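Search the Filtthorpe catalog Enter item or keyword Search

Sturen Work Table and Tabletop Pieces

The Sturen is a big gray table. We tried for a while to come up with a more exciting way to put that, and Meinir Craddock, who writes the catalog, asked us to stop. People buy it for workshops, back rooms and the kind of kitchen where the mail lives on one end and dinner happens on the other.

It ships flat in two boxes. The second one is heavier, and it will be the one left at the bottom of your stairs.

Grukadel Roll, white

A soft, fluffy column with a rounded top. It dusts, it dabs, it gets into the corners of trays, and it stands on end while you look for whatever you were going to dab. Sold in packs of 30. Customers have told us it looks like something that should be on a stick. We do not sell the stick.

Keep your rolls dry and out of reach of dogs. A dog will consider all 30 of them a gift.

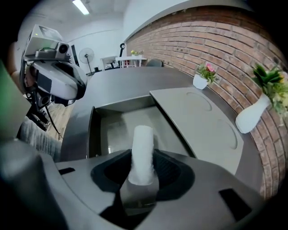
Sturen Table, gray wood-grain top

The grain is there to be looked at and otherwise stays out of the way. A small white item left out on it is easy to spot, a real help if you spend your mornings hunting for paper scraps and folded notes. Dark screws are another matter. Buy a dish.

Length: 85 inches
Height: 30 inches
Seating: yes, bring your own chair

There is room to sit up close with your feet under the edge and both elbows out in front of you. If you sit at it all day, get up once in a while. We put that in the manual too, on the page with the bolts.

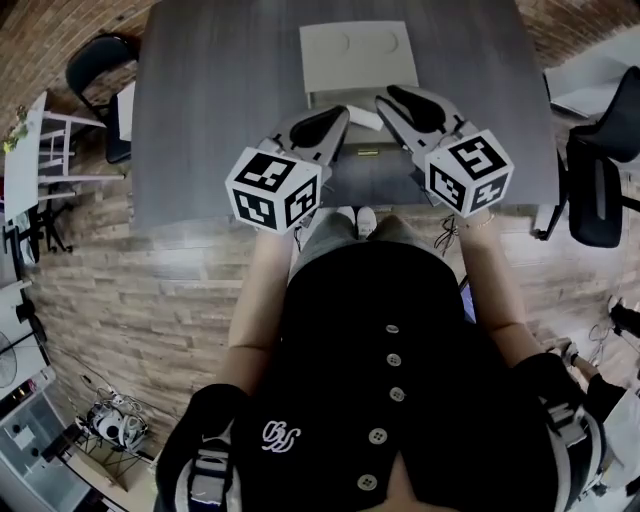
Cruickshank Two-Dip, light gray

A light gray piece with two shallow round dips in it. Put a cup in one and something else in the other, or use both for cups if you have company. The dips are not a matched row: one sits farther back than the other, and we get letters about this. Turn it around if it bothers you. Now the other one is farther back.

On a dark tabletop the lighter color shows you where the edges are, so you can set things down while talking. Wipe with a damp cloth. The dips collect crumbs, and a Grukadel Roll gets them out, a happy accident we now charge for.

Price: $58 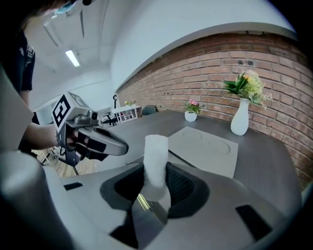 Ordering and returns

Tables leave the warehouse in the order they were asked for. Rolls and Two-Dips usually go out by 3 in the afternoon. Opened packs of rolls can't come back. The January delivery list is closed for tables; small pieces are still shipping.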